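Arts > Books > Local Authors

Dustidstead Translator Brings a Village Memoir Into English
May 2, 2022

14 shares | 6 comments

If you have ever tried to read a recipe in a grandmother's handwriting, you will have some idea of what Tincuța Vasiliu has been up to these past 13 years. The Dustidstead translator has finally finished her English version of "The Long Table," the memoir of a country cook remembered in her village only as Sandu, and it arrives in stores this week from Troltport, a small press with a fondness for books that other people have given up on.

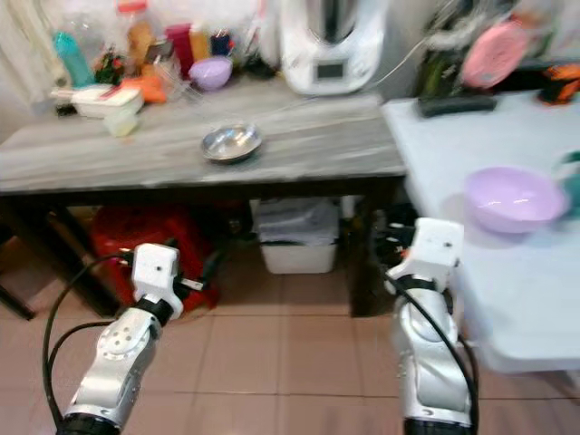 A small steel bowl on a gray tabletop.

The book runs to 222 pages, and a good many of them wander (happily!) away from the stove to weddings, floods, a stubborn goat and a long quarrel over a plum tree. Vasiliu says the quarrel gave her the most trouble, because Sandu changes her mind about who was right every few pages.

"I wanted to tidy her up at first," she said over tea at her home. "Then I read it aloud to my sister and we laughed so hard that I put everything back."
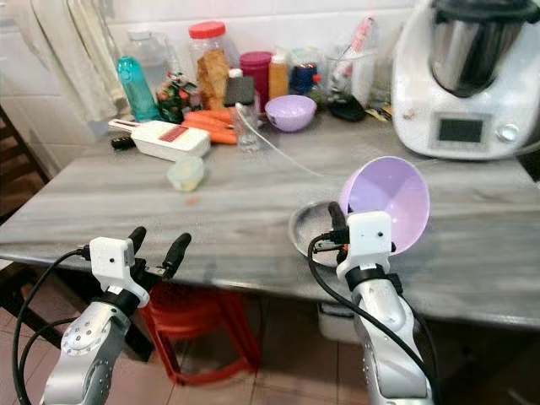 She worked from two notebooks, one of them missing its cover, and kept a handful of the old kitchen words as they were, with a short glossary at the back for those of us who need it. An earlier draft was turned down by six publishers before Troltport wrote to her last November.

Vasiliu will read from the memoir at the Clikow Bookshop later this month, and she has promised to do the goat chapter if anyone asks for it.
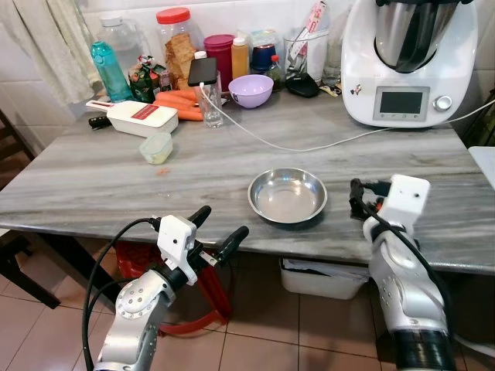

Copies will be on sale at the reading, and the Dustidstead library has ordered 2 for its shelves.

Comments

plumjam: My mother spoke of a cook like this. Ordering one today.

R. Dell: Will the reading be recorded? I can't get to Clikow in the evenings.

oldmargins: Please ask for the goat chapter, somebody.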